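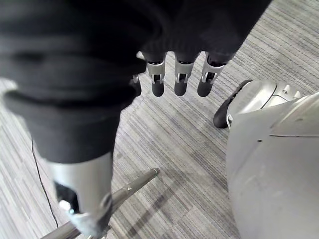

Prorkdale, June

**Speaker notes: the sleeve fault on the Kedance hand**
Slot: 20 minutes, including questions. Kinga Kelemen has the clicker.

**1. Opening**

- Leave the first slide up while people sit down. Fabric over the arm, hem just above the knuckles, fingertips left bare.
- State the topic in one sentence: a protective sleeve caused a hand to close when it had been told to stay open.
- No injury. One bent finger link, one written-off sleeve.

**2. What happened**

- Site: Droltent, second bay, Sunday shift.
- The arm was in a reach-down move over the floor with the fingers pointing down. Speed limit was on.
- At cycle 3,733 the sleeve hem worked into the joint of an outer finger. The motor current rose and the controller read this as contact with an object.
- The grip routine started. It pulled in more cloth, which raised the current again.
- Dorottya Antal pressed the stop. The arm held position; the hand did not release. PAUSE here.

**3. Why the hand stayed shut**

- The stop removes drive power. The finger joints are not back-drivable, so they stay where they are.
- This is as designed for a held load. It is wrong for trapped cloth, and worse for a trapped glove.
- Freeing it meant cutting the sleeve. The risk sheet had no step for this.

**4. What the logs show**

- We found 109 earlier current spikes of the same shape, all below the trip level, all filed as light contact.
- Say plainly that we had the data and did not look at it. Tse wrote the filter that hid them and has since rewritten it.

**5. Changes**

- Hem is now clamped up to 20 mm behind the knuckle line. Show the clamp, pass it round.
- Contact with no object expected now stops the move and opens the hand.
- Manual release tool hangs beside the stop button.
- Folds in the cloth are checked at shift start, with power off.

**6. If asked**

- "Why have a sleeve at all?" Dust, and cover for the arm joints. We are keeping it.
- "Would a tighter knit fix it?" Not tested. Do not guess.
- Cost figures: refer to Kinga.

Last slide is the release procedure. Leave it up during questions.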